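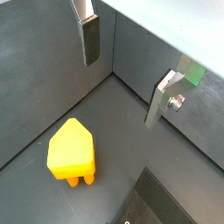 About Us

Brarthorpe is a small shop in Tallden that makes plastic pieces with pegs. We started one November with a single printer and now keep 206 shapes in our catalog. Most are plain: houses, blocks, and other simple forms on short round legs. 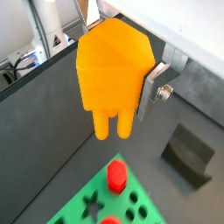 The house shape is part of our Surik line, which comes in warm colors. Peaks and leg tips are rounded. The smallest order is 80 pieces, and orders over 200 ship free within the state. Custom shapes are quoted from a drawing or a sample.

The shop is at 1214 Nzioka Road. Pickup is by appointment.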